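3.2 Gathering the street runs

We wanted the examples to look like the streets our little delivery rover Setik will really meet, so I skipped the test track and drove it by hand through Stelurthorpe in April. Each run gives us two things side by side: what the rover sees, and what my thumbs did on the stick. The learner (we call it Zallusard) gets both and has to guess the second from the first. I aimed for 1000 samples per street over 6 streets, and I stopped a run whenever I caught myself daydreaming — a bored driver makes bad labels!

The view is very low, and that changes what counts as a landmark. A curb that you or I would step over without thinking becomes a long dark line running up the road, and it's the best steering cue we have on this street (Figure 2a). 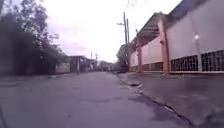
Figure 2a. Street sample with the raised sidewalk and curb on the right.

I labeled the dark patches on the asphalt as drivable, same as the rest. Early versions of Zallusard swerved around every one of them, so I went back and added more samples like this. Du Plessis, our labeling tool, lets me paint the free road with a few clicks, and after the first 1000 I got pretty quick at it.

Dim, blurry samples were a harder call. My first instinct was to throw them all out, but then the learner only ever saw tidy streets and got far too sure of itself. Now I keep a sample if I can still trace both sides of the road by eye, and anything I can't name for certain gets the "unknown" tag (Figure 2b).

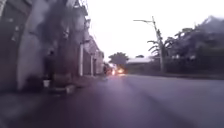 Figure 2b. Blurred sample kept in the set, with two warm lights at the far end of the road.

Bright lights down the road get their own tag too, and the stick data stays exactly as I drove it. Section 3.3 covers how we split the streets between training and testing.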